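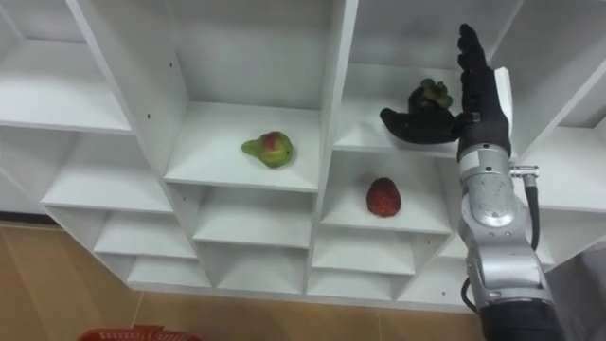
白い棚と洋梨

薪ストーブからヒートポンプに替えた方、冬の電気代どうですか?

投稿者:ハンネローレ・オーバーホルツァー(Hannelore Oberholzer)
2022年12月24日

こんにちは、ミルベルクの古い家に住んでいます。夫の仕事でこちらに来て長いのですが、家のことはいまだにわからないことだらけで……。

今の暖房は居間の薪ストーブと、各部屋の古い電気パネルヒーターです。さすがに電気代がつらくなってきたので、空気熱源のヒートポンプにしようかと考えています。先日ファンクハウザーという地元の設備屋さんに見てもらったら、機種はドリルティアというのを勧められました。温水をラジエーターに回すタイプだそうです。

見積もりは来たんですが、気になっているのは工事費より毎月のほうなんです。先月の電気の使用量が1,515kWhで、請求書を見て思わず二度見しました(薪も別に買っているのに!)。設備屋さんは「暖房分は半分以下になりますよ」と軽く言うんですけど、うちは断熱がかなり弱くて、北側の部屋は窓ぎわに座っていられないくらいなんですよね。こういう家でもちゃんと減るものでしょうか。

あと、薪ストーブは残したほうがいいですか? 夫は残したい派、私は灰の掃除から解放されたい派です。補助金の締め切りが2月なので、年明けには決めたいと思っています。よろしくお願いします。

マティアス・ホーフシュテッター(Mathias Hofstetter)

うちは二年前に替えました。同じく石造りの古い家です。

まず、「半分以下」は送水温度しだいだと思います。ヒートポンプはお湯の温度が低いほど効率がいいので、小さいラジエーターに熱いお湯を流す設計だと、期待したほど下がりません。うちは最初60度で回していて、一冬目の請求書にがっかりしました。そのあと居間と寝室のラジエーターを大きいものに替えて、今は真冬の一番寒い日以外は40度で足りています。使用量は一冬目と比べてもだいぶ減りましたよ。

なので、見積もりをもらったら「外が一番寒い日に何度で送る計算ですか」と聞いてみてください。部屋ごとの熱損失計算をしていない業者さんだったら、もう一社呼んだほうがいいです。家の広さだけで機種を決めてくる人、けっこういます。大きすぎる機械を入れると、ついたり消えたりを繰り返して、これはこれで効率が落ちます。

断熱については、全部やろうとするとお金がいくらあっても足りないので、私なら屋根裏だけ先にやります。うちは自分で断熱材を敷いて、材料費がおよそ400ユーロでした。週末二回つぶれて腰も痛くなりましたが、北側の寝室が一番変わりました。窓は後回しで、すきまテープと厚手のカーテンでしのいでいます。

薪ストーブは残しました。停電のときに安心ですし、冷え込んだ夜だけ焚いています。ご主人に一票入れておきますね(灰の掃除はご主人の担当ということで)。

それと補助金ですが、うちの場合は契約書にサインする前に申請しないとだめでした。地域で違うかもしれないので、サイン前に役所の窓口で確認したほうがいいです。

トロムハム在住

ヒートポンプやめといたほうがいいよ。うちの隣のは夜うるさいし、霜取りのたびに湯気がもくもく出る。電気代も結局この先どうなるかわからないし。薪が一番。

ハンネローレ・オーバーホルツァー(Hannelore Oberholzer)

お二人ともありがとうございます!

送水温度のこと、まったく知りませんでした。見積書を見直したら機種名と容量しか書いてなくて、温度も部屋ごとの計算も見当たりません。休み明けにファンクハウザーさんに電話して聞いてみます。サインはまだなので、補助金のほうもまず窓口ですね。危なかった……。

音のことも考えていませんでした。室外機の予定場所がちょうどお隣の寝室の下あたりなので、反対側の物置の横に置けないか相談してみます。配管が長くなると高くなるのかな。そのへんもご存じの方がいたら教えてください。

ストーブは夫が「灰は僕がやる」と言うので、とりあえず残す方向になりそうです。

マティアス・ホーフシュテッター(Mathias Hofstetter)

配管が延びればその分の費用はかかりますが、お隣ともめるよりずっといいと思います。屋外を通る部分の保温だけは、けちらないでください。うちはそこをやり直しました。夜間の静音モードがある機種なら、そのときの能力がどれくらい落ちるかも一緒に聞いておくといいですよ。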